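古酒のデキャンタージュ手順(澱の分離)

ボトル内で長期熟成した赤ワインには、色素とタンニンが重合した澱が沈殿する。本稿では、澱を瓶内に残して上澄みだけを移す手順を記す。若いワインを空気に触れさせる目的のデキャンタージュは、注ぐ速度も器の形も異なるため扱わない。

紙を敷いた木のテーブルでの作業
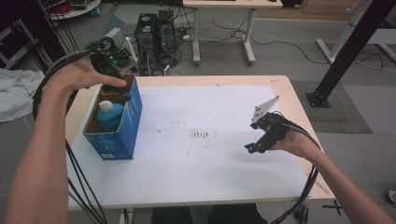
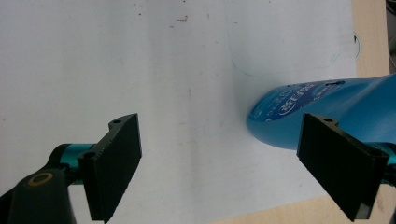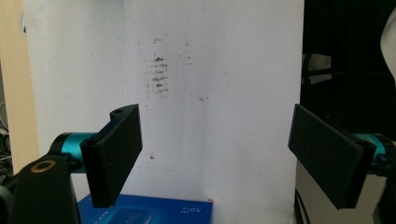
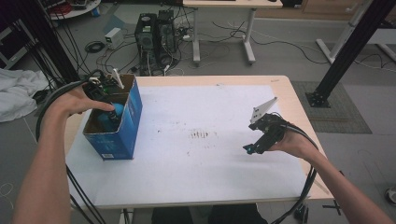 1. 用意するもの
・デキャンタ(底の広がりが小さい細身の型)
・ソムリエナイフ、または二枚刃式のオープナー
・光源(小型のLEDライト、またはろうそく)
・無地の布巾 2枚
・確認用のグラス
・パニエ(寝かせたまま抜栓する場合のみ)

デキャンタは、本体の最大径が小さいほど液面の面積が狭く、酸化の進行が遅い。当方では古酒用に Gresa の細身型、若い銘柄用に Faron の幅広型を使い分けている。洗剤の残り香があるものは使用しない。使用前に水ですすぎ、逆さにして完全に乾かす。

2. ボトルを立てる
提供の2日前にセラーから出し、ラベルの向きを変えずに静かに立てる。寝かせていたときに下側だった面には澱が帯状に付着していることがある。この面を布巾の端などで印しておくと、注ぐ際の向きを決めやすい。置き場所は暗所とし、冷蔵庫の扉など振動の加わる位置は避ける。

澱の粒子が細かい品種では、2日では沈みきらない場合がある。瓶底にライトを当て、肩から胴にかけて濁りが残っていれば、もう一日置く。

3. 温度の調整
注ぐ時点の液温は17℃を目安とする。セラーから出した直後は低すぎることが多いが、湯せんや暖房による加温は行わない。室温に置いて待つ。夏場は逆に上がりすぎるため、抜栓の直前まで涼しい部屋に置く。

4. 抜栓
キャップシールは瓶口の出っ張りの下で切り、首の部分まですべて取り除く。首が隠れていると、澱の到達を確認できない。瓶口の外側にカビや糖分の固着があれば、湿らせた布巾で拭き取る。

古いコルクは中央部が崩れやすい。スクリューは中心に垂直に入れ、半回転ずつ進める。抵抗が軽すぎる場合は途中で止め、二枚刃式に切り替える。ボトルを回してはならない。回すのは道具の側である。抜いた後、瓶口の内側を乾いた布巾で拭く。

5. 試飲
少量をグラスに取り、欠陥臭の有無を確認する。湿った段ボールに似た臭いがあればコルク由来の汚染を疑う。この段階で果実味がすでに弱い場合は、移し替えを行わず、ボトルから直接グラスに注ぐ。

6. 移し替え
光源を作業台に置き、ボトルの肩が光源の真上に来るように構える。目と肩と光源が一直線に並ぶ位置が正しい。

(1) 利き手でボトルの胴を持ち、もう一方の手でデキャンタの首を持って少し傾ける。
(2) デキャンタの内壁を伝わせて、細い流れで注ぎ始める。
(3) 注ぎ始めたら止めない。途中でボトルを起こすと、逆流で澱が舞い上がる。
(4) 残量が三分の一を切ったら流量をさらに絞る。
(5) 肩に煙状の筋が見えたら、筋が首に達する前に注ぐのをやめる。

最初に通過するのは微細な澱で、粒状の澱はその後に続く。粒が見えてから止めるのでは遅い。瓶に残った分は別のグラスに取り、ソースに使うか廃棄する。目の粗い茶こしは粒状の澱しか止められない。コーヒー用の紙フィルターは紙の臭いが移るため、当方では使用していない。

7. 提供までの時間
熟成の進んだ銘柄は、移し替えから提供までを短くする。手元の Bavero では、30分を過ぎたあたりから香りの上部が失われた。Sebastian は同じ条件で一時間後も変化が小さかった。銘柄差と個体差があるため、初めてのワインでは移した直後から少量ずつ試す。待つ間はデキャンタに栓をする。

8. 洗浄
使用後は早めにぬるま湯ですすぐ。色素が付着した場合は、水と専用の洗浄用ビーズを入れて回す。熱湯は破損の原因になる。すすぎの後、口を下にしてスタンドに掛ける。

補足:抜栓中にコルクが瓶内へ落ちた場合は、目の細かい金属製のこし器をデキャンタの口に当て、手順6をそのまま行う。注ぐ速度は変えない。

文:Mark Anthony Cabanatuan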